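Home News Notices Services Contact

Kinsella Hall to Close for Interior Repainting

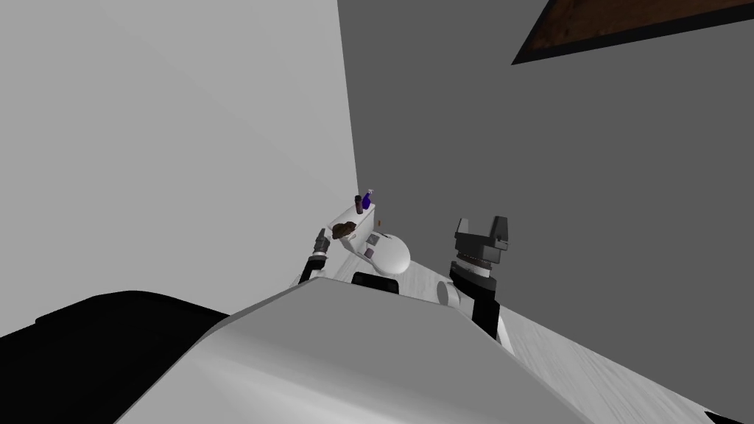 Gray walls meeting at a corner, with a dark brown panel at upper right.

The Town of Uvmont will close the upper floor of Kinsella Hall for interior repainting beginning 2021-07-01. The work is expected to take 14 days. The ground floor, including the permit counter and the public reading room, will keep its regular hours.

The contract was awarded in March to Pellell, a painting and plastering firm based in Ilulham. It covers the upper corridor, both meeting rooms and the main stairwell. Crews will patch cracked plaster, seal old water stains and apply two coats of low-odor paint. Exterior walls and window frames are outside the contract and will be considered in next year's budget.

"The upper floor has had steady use and the walls show it," said Ultan Mac Mathúna, facilities manager for the town. "We chose the summer period for this work as fewer groups have rooms reserved, and we thank those that agreed to move."

Groups with reservations on the upper floor have been offered space at the Uvmont Library annex at no added charge. Some 700 notices were mailed to residents and businesses near the hall. Groups that have not yet confirmed a new location should contact the reservations desk before their next meeting.

The side entrance will be reserved for contractors while work is under way. Visitors should use the front entrance, where the ramp and automatic door will remain in service. The elevator will not stop at the upper floor. Parking behind the hall will be limited on delivery mornings - signs will be posted at the gate the evening before.

Noise is expected to be light after the first stage, when loose plaster is removed and surfaces are sanded. That stage will be carried out before the permit counter opens each morning.

The town will post a notice at the front entrance when the upper floor is ready for use. Reservations for the fall season will open at that time.

Recent items
Library annex extends evening hours
Water main flushing schedule for north Uvmont
Permit counter now accepts card payments
Road striping on Ilulham Road

Last updated: by the Office of Public Information, Town of Uvmont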